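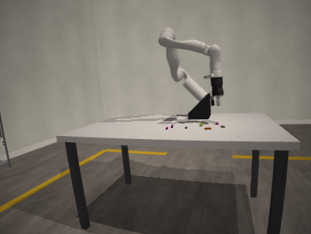

White arm at the far side of the table, black wedge base. Render.

Hladun color slips, v2

README and data card in one file. Was going to split them, didn't.

What it is

Color words from paint counter slips. People come in to the Clondau counter in Munside wanting a color matched or remixed, and there's a slip with a box on it that says "describe the color in your own words." Customer fills it in before the swatch is read. The words are in one column, the reading is in the next. Hladun is the typed-up version of those slips.

1,979 rows. 377 different color terms after cleanup (see Cleanup, it matters a lot what you count as different). Almost 3,000 slips to begin with, the rest were blank, unreadable, or had only a product number in the box.

Files

slips.csv — the main table, one row per slip
terms.csv — one row per cleaned term, with every spelling that got folded into it
dropped.csv — slips that were left out and a short code for why
mosarer_export.txt — same as slips.csv but in the old Mosarer layout, for people who still have scripts that read that. Won't be kept up after this version.

Columns in slips.csv

slip_id — number stamped on the slip. Not in date order, the pads got used out of sequence.
raw — exactly what was written, spelling and all. Crossed-out words are in square brackets.
term — cleaned version, matches terms.csv
mod — modifier if there is one: light, dark, dusty, warm, dirty, old. Blank if none. Two modifiers are joined with a plus.
L, a, b — the reading. Matte samples only.
item — what was brought in: chip, fabric, lid, drywall piece, tile, other
use — room or object it was meant for, if they wrote it. Mostly they didn't.
finish — as sold, not as brought in. This trips people up.

No names, no phone numbers. The bottom third of the slip was never typed.

How the typing was done

Everything typed by hand, straight from the paper. Then typed again from scratch and the two passes compared. Where they disagreed the slip was pulled and looked at again under a decent lamp. If it still couldn't be read it went to dropped.csv with code R. Handwriting was worse on the slips from June, no idea, maybe the pens.

Cleanup

Lowercase everything. Fix spelling only when it is clearly spelling (biege, lavander, turqoise). Grey and gray folded into gray. Off white, off-white and offwhite are one term. "Cream" and "creamy" are not, because creamy gets used as a modifier about as often as it gets used by itself and splitting it after the fact was a mess.

Comparisons kept whole. "Color of weak tea" is a term. So is "school bus." So is "my mother's kitchen," which shows up on more than one slip with very differnt readings, as you'd expect.

Brand color names were taken out where recognised and the slip kept if anything was left. Code B in dropped.csv if nothing was.

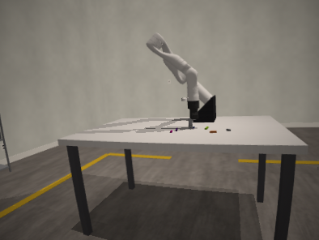

Grays are the weak spot and anyone using this for naming should read this part first. Gray with a little green in it gets called gray, green, sage, putty, stone, khaki and on one slip "hospital." The readings for those overlap so much that you can't draw a line anywhere sensible. Large areas make it worse than chips do. The wall behind the table in the render is a fair case, greenish-gray with soft streaks going up it, some a bit lighter, some darker, and depending on which streak you stop at you could write down three of those words and mean all of them. A chip the size of a stamp would only give you one. So: if you need clean classes, merge sage, putty and stone and call it a day, or drop them. There is a column in terms.csv called fuzzy that is set to 1 for all the terms with this problem.

Whites have the opposite issue. Few words, lots of readings. "White" alone covers samples that are plainly yellow when you put them next to each other. Left as is.

Known problems

1. One counter, one town. Munside people say "oxblood" for things that other people would call brown. Don't treat the counts as how English works.

2. The reader was swapped for a newer one partway through. Readings from before and after were checked on the same tiles and b came out slightly higher on the new one. Not corrected. Column reader (old/new) was added in v2 so you can do it yourself.

3. Customers see the counter display while they write. The display has names on it. Some of the fancier words are probably copied off it, there's a spike in "heather."

4. Fabric readings are noisy. Anything with a pile, don't trust L.

5. A few slips are the same person coming back for a second can. Can't tell which ones, so they are all in.

6. Item "other" got too big. Should of been split into wood, plastic and metal at the time.

Changes since v1

Added reader column.
Added fuzzy column in terms.csv.
"Teal" and "dark teal" are no longer one term, the modifier goes in mod like all the others.
Fixed a sort that had moved raw one row down for part of the file. If you used v1 for anything, rerun it. Sorry.
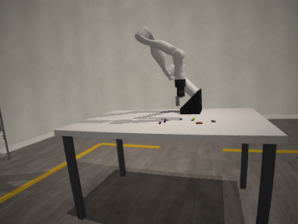
Same table and arm, pale grey-green wall, dark floor.

Loading it

Comma separated, UTF-8, header on the first line. Quotes around raw always, because people put commas in there. Spreadsheet programs will try to turn a couple of the raw values into dates — set that column to text before opening. slip_id has leading zeros, same thing.

Good uses: color naming by regular people, modifiers, teaching, seeing how far apart two "navy blue" samples can be.

Bad uses: mixing actual paint. Anything where a customer's word gets treated as the right answer. Dialect claims bigger than one town.

License

Free to use and change, say where you got it. Clondau asked that the shop not be described as endorsing anything, so please don't.

To do

Split item "other"
Second check on the dropped R slips
Decide on creamy
Photograph the display so the copied names can be flagged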